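Drutbridge Automation Lab
Gripper Cell Inspection Checklist, Cell 3
Period: November
Completed by: Skye Strachan
Results: OK / Fix / N/A

1. Guarding and stops
Emergency stop at operator side: OK
Emergency stop at rear door: OK. Button cover is stiff. Still latches and resets.
Door interlock drops arm power when opened: OK
Floor marking for reach zone: Fix. Tape lifting by the rear door. Replace before next shift change.

2. Arm and mounting
Base bolts, paint marks lined up: OK
Cable slack at wrist through full rotation: OK
Speed limit in teach mode matches posted card: OK
Controller log reviewed: OK. 468 cycles since last inspection, no force faults.

3. Gripper fingers and grip
Look at both fingers from the wrist camera with a part held. The part should stand straight between the fingers, with the inner faces against the barrel on both sides. Do not sign this section from the camera view alone. Open the gripper and check the pads by hand with power locked out. 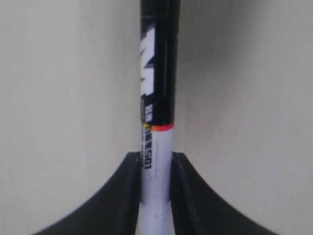
Item 3, wrist camera view. Marker-type barrel held by the white section, below the red-orange band.

Part vertical in grip: OK
Fingers even on both sides: OK
Barrel surface clean: Fix. Small dark specks low on the white section, near the fingers. Wipe the part and both pads, then check again. If specks come back after wiping, write it up as pad wear.
Camera focus: Fix. Large white letter on the black section is soft and the small print can't be read. Clean the lens first. Do not change the focus setting without telling Rutherford, the vision job uses the same one.
Pad screws tight: OK

4. Handover
Lockout tags returned to board: OK, 2 of 2
Spare pads in Brurkano drawer: Fix. One set left, reorder.
Sultar sheet updated with open items: OK

Comments
Open items are floor tape, pad wipe, lens and spare pads. Cell may run in auto with the door closed. No teach mode work at the rear door until the tape is down. Allow up to 19 minutes for the pad recheck.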